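主题：Re: [果酱与腌渍] 旧玻璃瓶到底能用几次？还有我那锅不凝的李子酱
发件人：Rafia Khokhar
收件人：果酱与腌渍 邮件列表

Danish 你好，大家好，

昨天晚上看到你这封信，本来想随手回两句就去睡，结果越写越长，写到一半锅里还炖着东西，只好今天早上接着写。先把你的原文贴在这里，省得大家往上翻：

> Danish Tarar 写道：
>
> 各位好，我是新来的，潜水了一阵子，第一次发信。
>
> 九月里邻居送了我一大筐李子，我照着网上的方子做了一锅果酱，糖放得比方子少，结果到现在还是稀的，倒在面包上会流到盘子里。味道倒是不错。请问还能不能救？重新煮会不会煮坏？
>
> 第二个问题是瓶子。我家攒了一柜子旧玻璃瓶，有装过果酱的，有装过酱菜的，有装过橄榄的，还有几个细口的瓶子我自己都忘了装过什么。我太太说旧瓶子只能放螺丝钉，我觉得太浪费。哪些能再用，哪些不能？盖子要不要换？标签怎么弄干净？我试过用指甲抠，抠了一个下午，指甲快没了。
>
> 第三，Vivek 上次说他从来不用温度计，我看得心里发毛。到底要不要买？
>
> 谢谢各位！
> Danish

先说李子酱，这个最急。

能救！我自己就救过好几锅。李子本身果胶不算少，但是熟透了的李子果胶就差了，邻居送的那种多半是树上熟到快掉下来的，甜是真甜，凝也是真不凝。再加上你糖又减了，稀是很正常的。糖在果酱里不光管甜，它还要跟果胶和酸一起干活，少了它，果胶就拉不起手来（我外婆的说法，我也不知道化学老师听了会不会皱眉）。

我的办法是把稀果酱全部倒回一口宽口的锅里，一定要宽口，水汽才跑得快。加柠檬汁，我一般是每 1,000 克果酱挤 2 个小柠檬，籽也别扔，包在纱布里一起煮，籽里面有果胶。然后大火，看着它，别走开，别去接电话。我有一次就是去接了我姐姐的电话，回来锅底糊了一层，那锅李子酱最后有一股烟熏味，我先生说可以配烤肉，我到今天也分不清他是不是在安慰我。

煮到泡泡变大、变慢、声音从哗哗变成咕嘟咕嘟，就可以试了。冷冻室里提前放一个小碟子，滴一点上去，等它凉了用手指推一下，起皱就是好了，不起皱就再煮一会儿。试的时候记得把锅端开，不然你这边在等碟子，那边还在继续煮，等你确认它好了，它已经过头了。

糖要不要补？看你。如果你减得不多，光是收掉一些水分就够了。如果减掉一半以上，那我建议补一点，或者去买低糖专用的果胶粉。那种东西我用得少，Faisal 用得多，他应该能告诉你牌子和用量。还有，减糖的果酱开封以后一定放冰箱，早点吃完，它不像老方子那么耐放，长毛了就整瓶扔，不要只刮掉上面那层。我知道很多人的妈妈都是刮掉继续吃的，我妈妈也是，可我还是会扔。

实在救不回来也没关系，稀果酱叫糖浆就行了！浇酸奶，浇薄饼，兑气泡水，或者烤猪排的时候刷在外面。我去年有一批杏子就是这样“改名”的，送出去以后人家还回来问我方子，我厚着脸皮说是特意做成这样的。

再说瓶子。你问的这一段我最有话讲，因为我家柜子里的瓶子比碗多。

我的规矩很简单，玻璃本身可以一直用下去，只要没有裂、没有缺口。拿到一只旧瓶子，先用手指沿着瓶口慢慢摸一圈，小心一点摸，有毛刺、有小缺口的就不要拿来装吃的了。再对着窗户看瓶身，转一圈，裂纹有时候只有一根头发那么细，灯下看不出来，日光下就看得见。底部也要看，我发现底部和瓶身交界的地方最容易出问题，特别是以前被人从冰箱拿出来直接冲过开水的那种。

然后是瓶底那些洗不掉的东西。细口瓶最烦人，刷子伸不进去。我用的是生米加一点点热水和洗洁精，塞好瓶口使劲摇，摇到手酸，倒掉再冲。蛋壳也行，捏碎了用。泡一夜小苏打水也行，但是泡过以后还是要摇。如果你压根不记得瓶子里装过什么，像你说的那几个细口瓶，那我站在你太太那边：放螺丝钉，或者插花，别装吃的。要是装过洗涤剂、灯油、油漆稀释剂这一类，洗多少遍我都不会用。
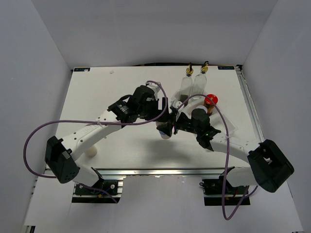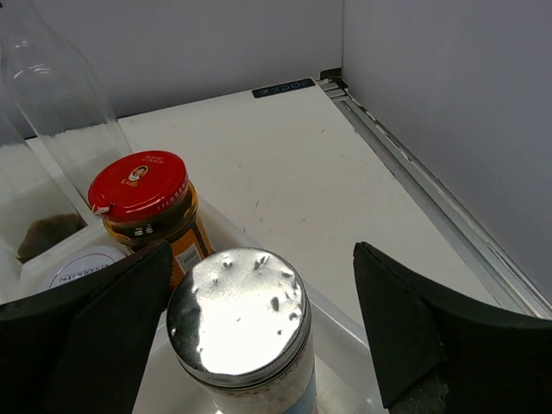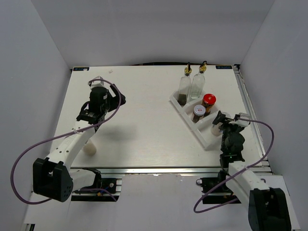 第二张：红盖子的玻璃罐，和透明的玻璃瓶一起放在托盘里。

接着说盖子，盖子跟玻璃不是一回事。

带螺纹的金属盖，里面那一圈软胶才是管密封的。用过一次以后，胶圈上会压出一道印子，下次拧上去如果位置对不上，就漏气。放冰箱里短期吃的，旧盖子没问题，我天天用。可是要在柜子里常温放到明年春天的，我一定换新盖。新盖子不贵，可以成包买，量好口径再买，别学我，我有一整袋差一点点就能拧上的盖子，放在抽屉里好几年，舍不得扔，也送不出去。

还有气味。装过酸黄瓜的盖子，洗得再干净，闻起来还是酸黄瓜。你要是拿它盖草莓酱，草莓酱过一阵子就有莳萝味。Shagufta 说太阳底下晒几天能去掉，我试了，去掉了一些，没有全去掉，也许是我们 Uden 这边太阳不够用，她那边晒东西比我这里痛快多了。Shagufta 你要是看到这封信，出来讲讲你到底晒几天！

盖子里面生锈的，不管锈得多小，扔。盖子中间凸起来按下去会弹的，也扔。

标签，可怜的指甲。你先别抠。热水加小苏打泡着，去做别的事，回来纸基本上自己就掉了。剩下那层黏胶，用食用油抹一层，放一会儿，再用干布擦，最后用洗洁精洗掉油。花生酱也可以，道理是一样的，就是浪费花生酱。有一种塑料膜的标签不吃水，泡到天亮也没用，那种要用吹风机吹热，趁热从一个角慢慢揭，能整张下来，揭的时候特别舒服，我会专门留着心情不好的时候揭。

顺便说一下贴新标签。不要贴那种粘得死死的！用水一冲就掉的纸标签最好，或者干脆用牛奶贴，真的，普通的牛奶，刷在纸背面贴上去，干了很牢，泡水就下来。我在 Riis 的一个集市上跟一位卖蜂蜜的老太太学的，她所有瓶子都是这样贴的。标签上请写清楚是什么、哪个月做的。你现在觉得自己肯定记得，到了冬天，你会捧着一瓶深色的东西站在柜子前面，李子？黑莓？洋葱酱？我有一年把洋葱酱抹在了孩子的早餐面包上。

下面是消毒，这个大家吵过很多次，我只说我怎么做。瓶子洗干净，倒扣在烤盘上，进烤箱慢慢烘热，等果酱快好的时候正好瓶子也是烫的，烫的果酱进烫的瓶子，玻璃不会炸。盖子不进烤箱，胶圈受不了，我用滚水烫，捞出来放在干净的布上沥干。装瓶的时候用漏斗，瓶口沾到一点都要擦掉，那一点就是以后发霉的地方。拧上盖子，放着别动。有人喜欢倒扣一会儿，我以前也倒，后来不倒了，没看出差别，还漏了我一桌布。

凉下来以后你会听到盖子“啪”的一声，这个声音我听多少年都高兴，晚上坐在厨房里喝茶，一声，又一声，像有人在鼓掌。没响的那几瓶别慌，按一下中间，按不动就是封住了；能按动的，放冰箱先吃。

温度计。Vivek，对不起，我要拆你的台了。

Danish 你买一支吧，不用贵的。Vivek 做了半辈子果酱，他听声音就知道，他那口锅他用得比自己的手还熟，我们这些人没有这个耳朵。我的习惯是装瓶的时候看一眼，果酱要在 95 度以上我才往瓶子里舀，掉下来了就放回火上。这一步用温度计看最省心。至于凝不凝，我还是信冷碟子，因为我那支温度计以前被我摔过，我对它的感情比较复杂。

再多说一句不是果酱的事，因为你提到还有酱菜瓶和橄榄瓶，我猜你下一步就要做油浸蔬菜了（大家都是这条路走过来的）。油浸大蒜、油浸香草、油浸烤椒，这些请不要常温放，做少一点，放冰箱，几天里吃掉。油把空气隔开了，可是有一种坏东西偏偏就喜欢没有空气的地方，而且你看不见也闻不出。果酱有糖和酸护着，油浸大蒜没有。这个我不开玩笑。

醋渍的就宽松得多，只要醋的酸度够。我用 5 度以上的醋，瓶子上都有写，别自己往里面兑太多水。

上次 Faisal 问的 Skoketberg 苹果，我打听过了。我表妹家后面那棵据说就是，果子不大，皮厚，生吃酸得人眯眼，煮酱倒是一流，果胶多得不得了，跟熟过头的李子一起煮，根本不用另外加东西。Danish，你明年要是再收到这么一筐李子，先想办法找几个酸苹果来，切碎连皮带核煮软，过筛，拌进去，保证你的勺子能在里面站住。Faisal 你要枝条的话跟我说，不过要等到冬天，现在剪是不行的。

啊对了，还有交换瓶子的事。我这里有一箱高的细口瓶，都是洗好的，装糖浆或者醋正合适，我自己用不完。我想换矮胖的宽口罐，带不带盖都可以，盖子我自己配。住得近的可以来拿，住得远的就算了，寄玻璃这件事我试过一次，收到的人说打开箱子的时候听起来像风铃。

李子酱救完以后来讲一声好不好？连没救成也要讲，我们这个列表里失败的故事比成功的有用，我翻旧信的时候专门挑主题里带“糊”字的看。

我得去关火了，今天锅里是最后一批番茄，厨房窗户上全是水汽。

祝你瓶瓶都响，

Rafia

附：有人私信问我漏斗是在哪里买的，就是杂货店里那种宽口的，名字叫 Pornolside，蓝色的，放在洗碗刷旁边那一排。不是什么高级货，把手有点松，我拿绳子缠了一圈，用到现在。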